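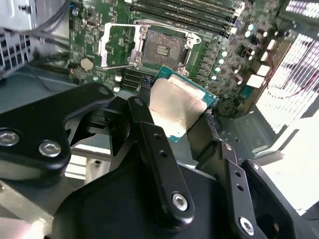

Saranya Rodrigues told me she wouldn't trade her ten-year-old desktop for anything in the store, and then she spent an hour telling me why. It plays her records, it holds her taxes, it runs the same chess program she has been losing to since college. Last spring it got more memory and a faster drive, and she says it starts up before she can sit down.

I heard a lot of that in Drurnside, where a monthly repair night called Zumcombe fills an old shoe store with people carrying computers in laundry bags and baby blankets. I went for one evening in April and ended up going back four times, because it is a wonderful way to spend an evening! You walk in past a coat rack and a pot of very strong coffee, and somebody hands you a screwdriver whether you asked for one or not.

The wonderful thing about a desktop computer is how much of it comes apart. The power supply lifts out, the fans lift out, the memory clicks free with a push of two thumbs. Even the processor, the part most of us imagine as sealed away forever, can come out and be swapped for a better one if the board will take it. Sreekumar Joseph did exactly that with a machine he bought used for $200, and he talks about it the way other people talk about rebuilding a Mustang. He read the manual for 2 weeks first. "I was sweating," he told me. "Then the lever went down and I thought, is that it?"

Not every job goes that smoothly. Ilaria Carbone brought in a tower that shut itself off every 30 minutes, and the whole back table had a theory. Bad power supply, said one side. Bad memory, said the other (loudly). They pulled the cooler and found thermal paste as dry as old toothpaste, so off it came with rubbing alcohol and a coffee filter, and on went a fresh dab the size of a pea. She sat there playing solitaire for the rest of the evening, daring it to quit. It didn't.

The regulars keep a spiral notebook of every repair, going back to the first night. Entry 744 was Ilaria's. Flip through and you find cracked hinges, a cat-hair fire scare, a keyboard full of maple syrup, and page after page of fans.

If you want to try it at home, start with cleaning. Unplug everything, take the side panel off, and take a photo before you touch a single cable. Hold the fan blades still while you blow out the dust. Touch bare metal on the case now and then to get rid of static. And keep the screws in an egg carton, one cup for each step, so you can work backward when it's time to close up.

Zumcombe meets again on 2 December 2022, and my own old tower is already in the trunk of the car.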